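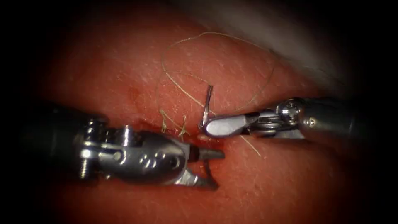 Instrument tips close together over tissue.

Parking, first thing she brings up. Not the surgery, not the wait list. "You drive 131 km to Jaletgate, fasting, and then you can't get a park." She's booked patients in at the day surgery for years, doesn't want her name used. Fair enough.

The list stood at 244 in October. Now? "Lower. 91 of them are from out Femach way, so it's the travel thats the killer." The community bus goes once a day. Miss it and your stuck in a motel, own dollar. 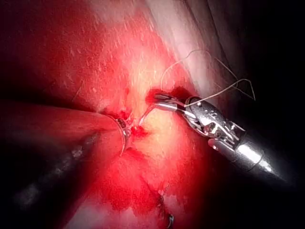 Suture thread rising from the jaws.

What would fix it? She laughs. "A later bus. And ring people back!" Letters go out from the Pirzada office, half of them to old adresses. Mum got hers after the appointment. She'd like texts, in plain words, and a cuppa in the waiting room for whoever's doing the driving.
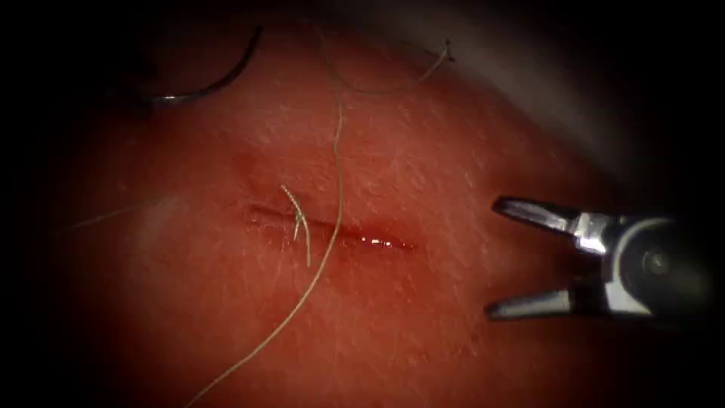

One reader has already written in to say the bus was never full anyway, and that fuel vouchers would do more good. She's heard that one. "Sure, if you've got a car."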